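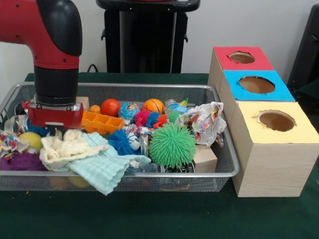

How often should the toys in a shared playroom be checked?
Once a week for a quick look, and every April and September for the full list.

Playroom safety check, Ekanayake House
Date: September 9, 2019
Checked by: Jaxon Petrenko

Soft toys – seams and eyes
OK. Lovely to see so much mending done over the summer! One bear has a loose ear, set aside for sewing.

Balls and small items
Keep anything that fits in the choke tester out of the under-threes' corner. Two marbles found under the radiator, removed.

Battery covers
Screw missing on the Zisen drum. Not to go back out until replaced.

Shelving
Wall brackets tight. Superb job on the new Domuser unit, it doesn't budge.

Socket covers
All in place.

Door and finger guards
Guard on the garden door has split at the bottom. Reported, chased once.

First aid box
Plasters nearly gone. Reorder, the bigger pack please.

Floor mats
Clean, edges flat.

Next full check: April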